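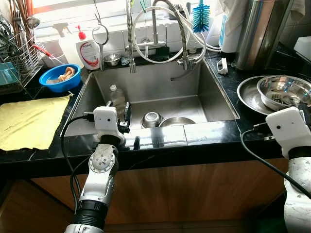

Page 2 of 17

Topic: Two taps on one sink, daft or brilliant?
Board: Kitchens and Utility
March 2018

banafsheh_a wrote:
Right, so we've been in the new place in Undholm since February and I've finally got the sink how I like it, more or less. Steel basin, black worktop, and yes, both taps stayed. Everyone on page 1 told me to take one out and I'm ignoring the lot of you! One of us fills pans while the other rinses and we don't bump elbows half as much as we did at the old flat.

What I'm stuck on is the bowls. Do you wash the small steel ones in the basin or fill one and use it as a washing-up bowl? My mum does the second and swears it saves water.

Witold N wrote:
Your mum's right. Small bowl, squirt of soap, dip the sponge in that. I've done it for years. Still think two taps is one too many though — twice the limescale, and Prukgate water is bad enough with one.
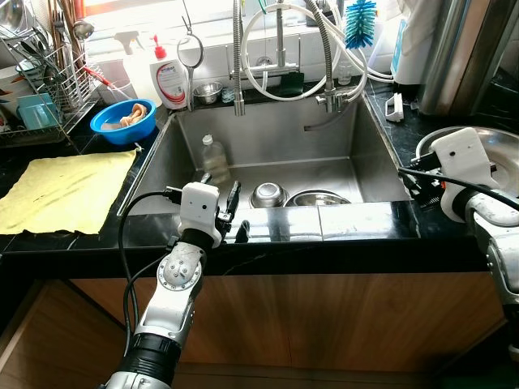 Bowls the right way up, big round tray off to the side.

junpei_nish wrote:
I'd worry more about those white hoses looped up behind the taps. They'd drive me mad, how do you wipe behind them? Ours clipped to the wall with a Cullosar bracket and it took me two minutes.

banafsheh_a wrote:
I don't wipe behind them, Junpei, that's how :) Will look up the bracket, ta. Is it the screw sort or the sticky sort? I'm not drilling tiles.

junpei_nish wrote:
Sticky. Degrease the tile first or it'll be on the floor by morning.

Inès L wrote:
Can I be a bore about the cloths? Flat yellow one on the worktop, fine, but a crumpled one sat in a bowl will smell by the weekend. Hang it over something.

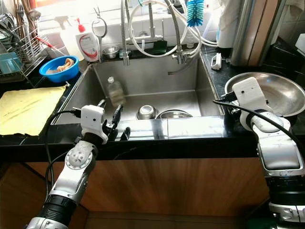
banafsheh_a wrote:
Fair, but the blue bowl is where cloths wait for the wash, it's a system! The bottle brush does get hung up, so I'm not a complete savage. I do like having the worktop on both sides for the wide bowls, at the old place everything went on the drainer and slid off.

Witold N wrote:
A system, she says. Inès is right, damp cloth in a plastic bowl is asking for it.

saeed_pakzad wrote:
Disagree with Witold, again. If they go in the machine every day it makes no odds. What I'd change is the soap. Ours lives on the back ledge too and the bottle always leaves a ring.

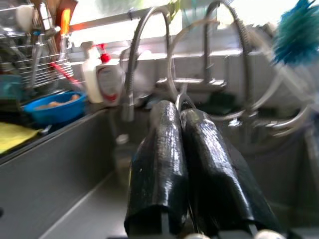
banafsheh_a wrote:
Same ring here, Saeed, I just shift the red pump one along when I notice. The wire sponge holder was from Esfahani, the hardware place, and I'd buy it again. The wire drying rack I'm less sure of, tall things like the wooden bits and the long-handled spoons are OK in it but glasses aren't, so a glass tends to sit in the sink till someone needs it.

Inès L wrote:
A glass in the bottom of a steel sink with pans going in on top? No no no. Put a tea towel down on the worktop and stand them on that.

saeed_pakzad wrote:
Post 257 in the old drying rack thread has a good one for glasses by the way, pegs along the front. Can't find the link on my phone.

Witold N wrote:
That one rusts.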